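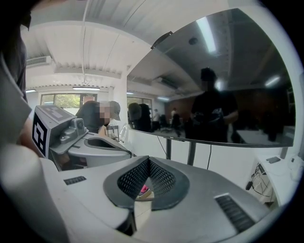 Week 4 handout: Spaced practice and why cramming feels so good

Read before section. Bring it with you, I will not have spares this time.

Carryover from last week
- encoding vs. storage vs. retrieval. Know the difference, it comes up again on the short paper
- "I know it when I see it" = recognition. Much easier than recall. Most people study for recognition and get tested on recall
- forgetting curve: steep at first, then flattens. Shape matters more than the exact numbers

1. Massed vs. spaced

Massed = all in one block. Spaced = same total time, broken up with gaps. Total study time has to be held equal or the comparison is worthless. Students miss this every year on the exam.

Usual result: massed does fine or even better on a test right away. Spaced wins after a delay. So when you see a study claiming cramming works, first thing to check is WHEN they tested.

Class data set (Stisside vocabulary study, on the course page). Word list of 200 pairs, two groups, same minutes per pair. Delayed test one month out. Total correct answers across each group:
spaced 3,501
massed 2,409
Groups were the same size so you can compare totals directly, but convert to a mean before you write it up. Raw totals in a results section will lose you points.

2. Why does the gap help? Competing accounts

a) Varied context. Come back later, different mood, different room, different noise. More cues stuck to the same item.
b) Study-phase retrieval. Second time around you have to dig for the first time. The digging is what helps. Too long a gap and there's nothing left to dig up.
c) Deficient processing. Second look right after the first gets less attention becuase it feels familiar. You skim.

These are not exclusive. Cárdenas chapter (packet, second reading) leans hard on b. Skip the part on animal work, we come back to it after the midterm.

3. How long should the gap be

Depends when you need it. Longer retention goal, longer gap. There is no magic number, and expanding schedules (short gap, longer, longer) are not clearly better than even ones. Evidence is mixed, say so in your paper.

4. Judging your own learning

Ask people right after studying and they rate massed higher. Fluency feels like learning. Ask them after the test and many STILL say cramming worked better for them, even with their own scores on the page.

Things that push the feeling up without doing much for the memory:
- rereading
- highlighting
- watching someone else solve it
- notes open next to you while you "test" yourself

That last one: screen off, notes shut, then try. If you can't produce it, mark it and go back to it tomorrow, not in two minutes.

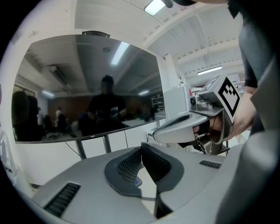 Monitor on its stand, screen off.

5. Interleaving (short version)

Mixing problem types: ABCABC instead of AAABBBCCC. Gets confused with spacing all the time. Interleaving puts gaps between the A's automatically so the two are tangled up. Zekimbridge design tries to pull them apart by adding filler tasks to the blocked group. Look at the methods table and ask if the filler is really neutral. I don't think it is. Good section question.

Helps most when the types look alike and you have to pick the right method. Less clear for plain word lists.

For section
- Skirnbridge reading, through page 26. Stop there, the appendix is optional
- one paragraph: which account in part 2 fits the Stisside result best, and what result would have made you change you mind
- sketch a study plan for the midterm with at least three separate sessions. Times of day too

Short paper topics due in September, before the add/drop deadline. Half a page is plenty.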